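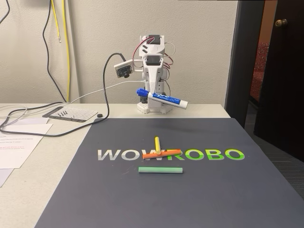 The review of writing materials at my home study was completed on 2024-06-27, and the outcome is set out in this post for readers who have followed the earlier entries on paper storage. The review covered chalk, dry-erase markers and the surfaces on which both are kept while in use. Its starting point was a complaint from Lenuța Demitrescu's evening drawing circle, which borrows from my stock, that colours were being returned to the wrong boxes. For the purposes of the review I adopted a simple rule: any item under consideration is to be laid out on a dark mat before a decision is made. Orange, yellow and pale green chalk stand out well against the slate grey of the WOWROBO mat, the yellow most of all, even with one end resting on the orange stick. The same colours are a good deal harder to judge in the bottom of a drawer.

Chalk was considered first. The stock had been bought from Pellegrini in a single box of 96, and it had been stored on its side since October. Sticks stored in this way tend to roll, knock against one another and mark their neighbours, so that the pale colours suffer most. It has been decided that pale green, yellow and white will in future be kept in a shallow tray with a folded cloth beneath them, while the stronger colours remain in the original box. Short pieces will be kept in a jar on the window sill and are available to any visitor who asks.

Markers presented a different difficulty. A marker left without its cap for an afternoon is of little further use, and I must record that several had been treated in this way, mostly by me. All markers are now to be capped and laid flat at the end of each session. Those that write faintly are to be tried once more on the small Skilden board by the door and then discarded. I had previously kept such markers for up to a year in the hope of some improvement. 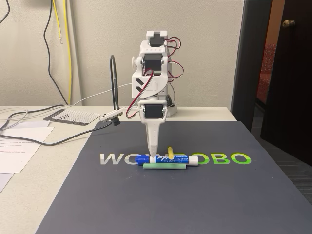
The blue EXPO marker on the mat, with the pale green stick alongside.

The question of whether chalk and markers should share a surface was raised by my neighbour Skarphéðinn Bach, who taught for many years and holds firm views. His position is that chalk dust should be kept well away from a marker tip, and that the two should have separate shelves. I accept the first point. The second cannot be met at present, as the shelf in question carries the atlases and the Samik paper cutter. As an interim arrangement, markers will be kept at the left end of the shelf and chalk at the right, with the pencil tin between them.

The mat itself is to be wiped with a barely damp cloth after any session involving chalk, and left for 20 minutes before paper is placed on it. It should not be rolled up. Readers who wrote to me about the Clukik storage boxes are thanked for their letters; the lids are too shallow for markers standing upright, and I have not ordered any more.

The next entry will deal with erasers and board cloths, including the question of how often the latter should be washed. Correspondence on either subject may be left in the comments.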